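Meltgate studio - moving in, July

Quick gallery, no time for a proper write up. We got the keys to the upstairs room at Meltgate and have been carrying things in since. Canan Çınar wants to order more tables. More when I find the other charger.

The tables first as everyone keeps asking. Light wood, rounded corners, nice and plain. We looked at 2 kinds and went with the paler one, partly for the price and partly because Mahfuz Wanigasekara can't stand dark furniture. Delivery was 82 dollars, stairs included. Rules so far: coasters please, and no cutting straight on the top. Cutting mats are on the shopping list, Delwyn Sheehan is getting a price on the big size.

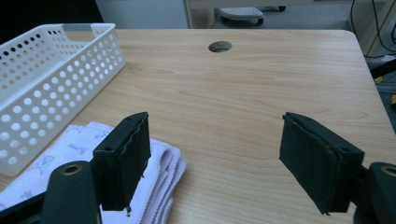

Pale top, fine wavy grain running side to side. Corner is slightly rounded, easy on the hips.

Américo Vieira wants to oil them. Syafiqah Pattinasarany says leave them alone for a year. No decision yet, so dont bring any oil up there. If you have a strong opinion put it in the book by the door, not in my inbox.

Fabric next. This is the slow part. Over 846 pieces on the old list and half of it was never written down right (my fault, some of it). Plan is one basket per kind of cloth: prints, plains, linens, odd bits. Fold it before it goes in, don't stuff. White baskets for prints. Anything with a stain goes to Delwyn, who will either save it or make it a rag.

Labels are still to do - Canan has nicer handwriting then the rest of us so she got the job. Short words only, the slots are small. 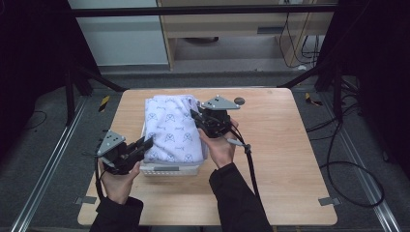

White plastic basket, folded print with little cartoon faces and script lettering. Label slot on the front.

Faces prints are popular with the kids' pillow class so try to keep those together. Same for anything with writing on it. If you're not sure where a piece belongs put it in odd bits and Syafiqah will move it.

Still wanted: hooks, a decent iron, a step stool, one more lamp. Shelves come later this month, mornings only, the stairs are too busy after lunch. Text Mahfuz if you can help carry.

Next batch of pictures will be the shelves and the thread drawers.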